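Limlow bench notes, April
Two-arm table rig, right hand closing on soft and odd-shaped things 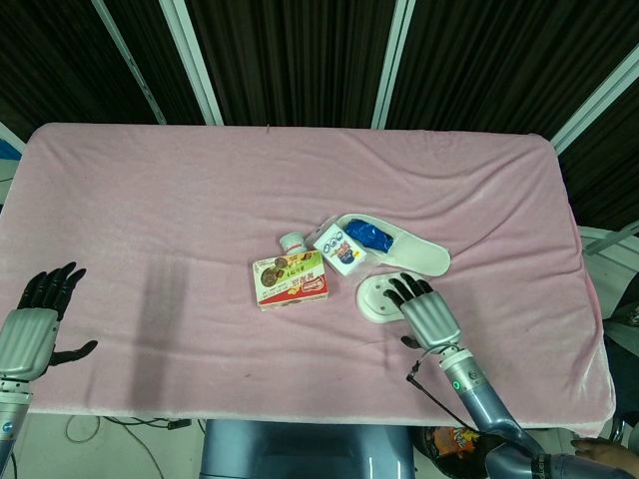 Pramila reckons we should stop tuning the fingers and look at the wrist first, as every bad grasp she has logged starts with the palm arriving at the wrong angle. Cleiton disagreed and said the angle is fine until the thumb touches down. I've written both down because I don't know yet.

Started 10.20. Both arms homed without complaint. Left arm parked upright for the whole session, only the right one driven.

Target for the morning was the slipper, since it gave us the most grief last time. The fingers come over the top well enough but the thumb sits very low, only just clear of the cloth. If the hand drops any further the thumb ploughs into the plush, drags a fold along with it and moves everything else on the table. Raised the approach height in the Jetosside config and that cured the dragging, but then the thumb closes on air above the edge of the sole. There is a height in between that works for the slipper. It doesn't work for the biscuit box lying flat, which wants the hand lower.

So approach height has to be per object and not one number for the table. Tarcísio said this in the first week and I argued with him. He can have that one.

Thumb servo: neutral was reading 962 where it should be 1000. Re-zeroed it, ran the open and close routine 40 times with nothing in the hand, and it read 1000 at the end. Came back after lunch and it was 962 again. Same figure both times, so I don't think it's drift. More likely the old offset is being loaded from a saved file when the controller restarts. Eduardo to check which file Plenideck reads at start-up, he wrote that part.

Cable at the right wrist. The loop stands out a long way from the joint before it goes down to the forearm. It needs that slack for full rotation but I don't like it near the fingers. Tried holding it by hand while Ismael turned the wrist slowly through its range and there's length to spare. Will print a small clip for the forearm side. No zip ties on the connector end please, we've already replaced one.

Closing speed left at 500 all day. At that setting the shiny packet skates off whatever it's resting on before the fingers meet. Slower tomorrow, and with the packet on the bare cloth.

The pink cloth stays for now. It creases every time an arm brushes it and the creases upset the height estimate a bit, but on the plain table top the light things slid all over the place. Pramila wants to try it pulled tight and clamped underneath – worth ten minutes.

To do
Thumb offset file (Eduardo)
Forearm clip, print two
Height table, one row per object
Move the loose leads on the floor under the front edge before someone catches a foot in them

Powered down 16.45, arms left in park.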